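Drostidero Team Guide
Section 7: Running the Sink Task

Read this section before your first kitchen session. If you have already had your first kitchen session, read it anyway and see what you did wrong.

7.1 Before you start

1. Sign in on the sheet by the door. Kadir Kırmızıgül keeps the key to the arm cabinet and will not hand it to anyone whose name is missing.

2. Clamp the Karka base to the counter and pull on it. If it moves, tighten the clamp. If it still moves, you have clamped the clamp.

3. Check that the emergency stop is within reach of the person driving. Within reach means with a hand, while seated.

4. Put the spoons and dishes in place. One spoon stays on the counter as the spare target. Leave it there even if it looks untidy.

5. Open Weldu on the team laptop and load the profile named sink_slow. There is also a profile named sink_fast. It belongs to Erdal Bozkurt, and so does the bill for the last mug.

CAUTION: Keep the arm's elbow joint away from the water. The fingers can be wiped down. The elbow cannot, and a replacement costs more than our October budget.

7.2 Picking up a spoon

1. Bring the open fingers down over the basin at speed setting 9. The scale goes to 100, and you may stop thinking about the rest of it.

2. Line up on the handle. New drivers aim for the bowl of the spoon, which is shiny and round and slides straight out.

3. Close the fingers until the force reading settles, then wait for the tone.

4. Lift straight up. Do not swing toward the rack until the spoon is clear of the rim. 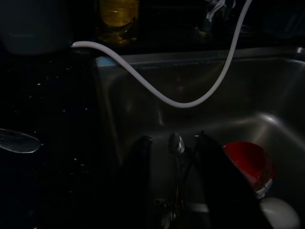 Figure 7-1. Spoon upright between the fingers, red dish to the right. Note the white hose over the back of the sink.

5. Check the wrist view for the hose before every sideways move. It hangs in a deep curve and is easy to snag on the way to the rack.

6. Release over the rack and log the attempt. A drop counts as an attempt. So does a throw, whatever you meant by it.

NOTE: With the kitchen lights low, the fingers and the countertop both come out nearly black in the wrist view. Judge your position from the steel and the bright objects, or turn a light on - the judges at Prullbridge allow one lamp per team.

7.3 If the arm stops

1. Take your hands off the controller.

2. Read the message in Weldu out loud to your partner. Reading it silently and pressing Retry is how we got section 9.

3. If the message says GRIP LOST, open the fingers, raise the arm and begin again from 7.2, step 1.

4. For any other message, press the emergency stop and find Erdal.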